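# Okard line, tray-laying cell: monthly check, March

Site: Emstead. Checked by: F. Rondonuwu. Cell: two arms, bowl and plate laying.

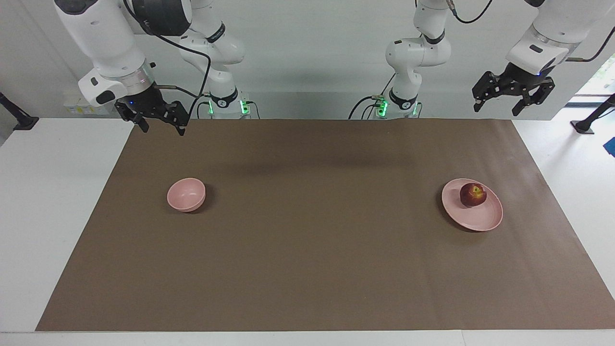
Solletti asked in writing whether the packers still need to be signed off on hand-laying, now that the cell takes most of the fruit trays. Answer under item 7.

1. **Arm bases, fixings.** Pass. No movement by hand at either base.
2. **Grippers.** Pass, with comment. Both are the parallel-jaw type. Finger faces to be wiped at each shift change; this was missed twice on the log.
3. **Cables at wrist and base.** Pass. Slack to be checked at full reach by maintenance, not by packers.
4. **Table covering.** Pass. Brown paper, to be replaced when torn or stained. Wrinkles are tolerated if the crockery sits level.
5. **Stop buttons.** Pass. Both tested at 06:15. The label on the second is worn; new one ordered from Urrego.
6. **Output against plan.** Plan 900 trays per shift, achieved 745. Of the shortfall, 61 trays were lost to restarts after a dropped apple. The remainder is waiting time at the hatch.
7. **Staffing and skills.** Action needed. Two packers moved from laying to feeding and clearing. The work is lighter on the wrists but more of it is standing and watching, and both report sore feet by mid-shift. Mats requested. Hand-laying sign-off stays in force for everyone: 194 trays were laid by hand in the month during stoppages.
8. **Job rotation.** Fail. Sheet not filled in after the first week. Feeding to be swapped with the hatch every two hours.
9. **Restart training.** Open. Only the early shift has been trained. Late shift currently rings maintenance and waits.

Items 7, 8 and 9 carried to the April check. Copy to Solletti and to the shift board.

F. Rondonuwu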